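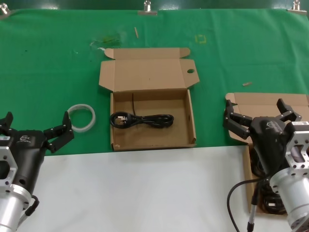 Lorraine Hoani asked whether the cord should go into the carton before or after the tuck flap has been creased, as the instruction sheet says one thing and the packing bench has been doing another. The sheet says after. Her view is that the sheet was written for the Vurnus carton, which had a stiffer lid, and that it has never been corrected for the present one. That is accepted. The question is entered at the head of this entry so that it is not lost among the rest.

Packing bench, June. Entry opened Friday, 9.15. Present: Hoani, Dudek, Manole. Verstraete joined after the break.

Purpose of the session: to settle the folding order for the one-piece carton and the way in which the power cord is laid inside it. The complaint from Sisodia concerned cords found pressed against the lid on opening, with the plug marking the inner face of the board. No damage to the cords themselves was reported. The returned cartons have been kept on the shelf under the window and should not be reused.

Cord. The loops are to be kept short enough to lie flat on the floor of the carton without touching the front wall. A long loop springs up when released and lifts the lid. Dudek prefers to begin from the plug end and finish with the free end tucked under; Manole begins from the other end. Both methods were tried several times. The plug-end method gave the flatter bundle and is adopted. The pins are to face the side wall and not the lid. The tie is closed once, with the tail turned down into the bundle. A tail left standing will catch the tuck flap, and this accounts for at least some of the cartons that Sisodia found partly open.

Ties with a paper covering were also tried. They hold well enough but unwind if the bundle is handled by one end. To be used only when the plain ones have run out.
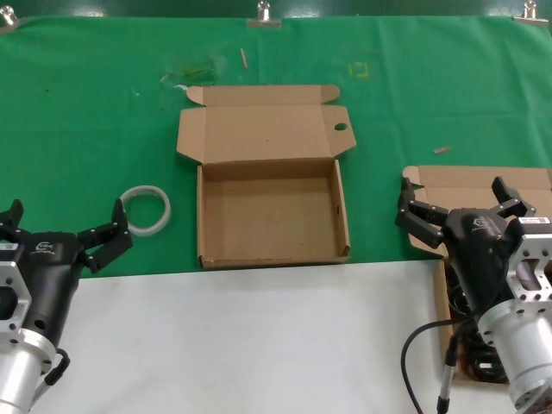

Folding order, as agreed:

Front wall up and pressed in until it locks.
Side walls, left then right.
Cord in, pins to the side.
Lid side flaps turned in.
Tuck flap creased along its whole width, then opened again by hand.
Lid over, tuck flap in, pressed at both corners.

The creasing is the step most often left out. When it is left out the flap bows in the middle and the lid stands slightly proud, and the carton will then not stack. Hoani's point about the sheet is met by placing the cord before the creasing. The sheet is to be amended by Lucyna Szewczyk, to whom a marked copy has been sent. Until the amended sheet is issued, this page applies.

Tape. Clear tape is used on the outer carton only. The inner carton is to be closed by its own flap and nothing else. It was noted that tape had been put across the flap of several inner cartons in the last consignment, apparently to hold down flaps that had not been creased. Tape tears the face of the board when it is lifted, and the customer sees the tear first. Please do not do this.

Board. The present cartons are supplied flat by Rotari, batch 87. The board is a little softer than that of the previous batch and the score lines are shallow. Manole folded one carton from the older stock for comparison and it closed more squarely. He has asked Rotari whether the scoring has been changed. No reply at the time of writing. Should the reply be that nothing has changed, two flat blanks from each batch are to be sent to them with the score lines marked in pencil.

Cartons that have been folded and opened again more than a few times lose their corners and should be withdrawn from trial work. It is easy to go on with the same one all morning and then blame the folding order. One such carton gave poor results from about eleven o'clock and was flattened. 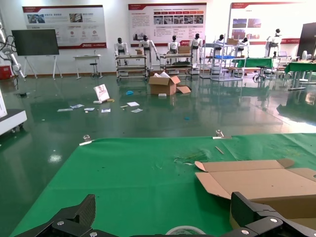 Verstraete raised the matter of the outer packing. At present the inner cartons are placed in the large carton upright, with loose filling at the top only. He would prefer filling at the bottom as well, and a board divider for part-filled cartons. The divider was tried with offcuts from the withdrawn cartons and stood up adequately when cut slightly over height. A proper trial requires a full outer carton and will have to wait until Clurngate have confirmed the pallet arrangement, as the height of the outer carton depends on it.

Stock. The register shows 3,446 cords of this pattern in store, of which over 80 are on the bench shelves and not in the cage. The bench quantity is larger than it need be. Dudek will return the surplus to the cage and leave enough for the remaining trials.

Bench and floor. The following applies to the packing area as a whole and has been asked for before.

Flattened board goes to the board cage at the end of each session and is not left on the bench. Film and soft plastic go into the clear sack and are kept apart from paper. Printed cards and booklets that come out of incoming goods are to be set aside until it is known whether they belong to a delivery; one was very nearly thrown out in May with the delivery reference on its back. Paper scraps on a smooth floor are a slipping hazard and should be picked up as they fall. Loose pieces of foam likewise.

The cloth is to be clipped along the far side of the table whenever small parts are being handled. It stops the plug from skidding and makes a dropped tie easier to find. Wrinkles should be pulled out before the clips are closed. Marks made on the cloth for setting out are to be brushed off when no longer needed.

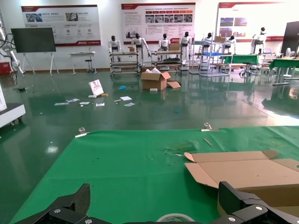 Packing bench and floor beyond, with open carton and paper scraps.

Outstanding from this session:

Amended instruction sheet (Szewczyk).
Reply from Rotari on the scoring of batch 87 (Manole).
Surplus cords back to the cage (Dudek).
Divider trial, full outer carton, once Clurngate have answered (Verstraete).
Letter to Sisodia setting out the new folding order. Draft to be seen by Hoani before it goes.

Bench 2 remains set up for cord packing until the divider trial has been held. Entry closed 16.40.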